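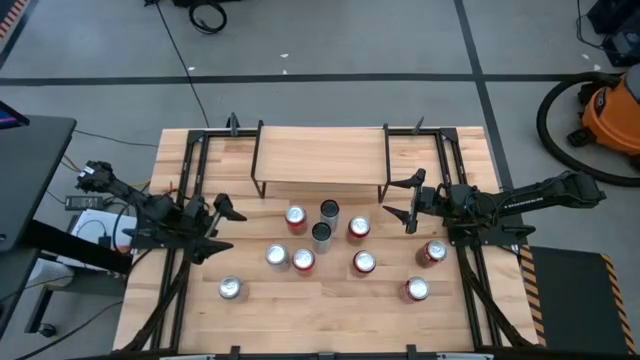 Skeltgate Robot Club Notes, Issue 5, page 74

## Setting up the can task

Okay, so this is the one everybody asks me for after open house! Putting cans up on the little wooden shelf sounds like baby stuff until you try it with two arms, and I went through a lot of dented cans in March before I had a setup I liked.

1. Park both arms and stand the shelf at the back center of the table, legs square to the rear rail.
2. Put your cans out in front of it, standing up. I mix red ones with plain silver ones (and a couple of silver ones with dark tops) so we can call out a color and go after just that.
3. Spread them out, but unevenly. Leave a few close together in the middle and push a couple toward the front corners, where each arm has to reach for its own.
4. Bring the grippers in over the table, fingers open, and stop above the cans. Go slow here. Adom Ackah drives the left arm and I take the right, and we talk the whole time.
5. Pick from the outside first! If you start in the middle you'll knock over the neighbors.
6. Lift straight up, clear the shelf edge, then go back and down.

Our settings file is called Asante, and grip force is set to 268 in there. That's our own scale, so don't copy it to another machine. If a can squeaks, back off a little.

Save every run, even the ugly ones. We had 1,407 saved as of 26 June 2023, and the messy ones are the most useful when we're arguing about whose fault a tip-over was (mine, usually).

Next issue I'll write up handing a can from the left arm to the right, which Adom and I are still fighting with.

Nkrumah Amegashie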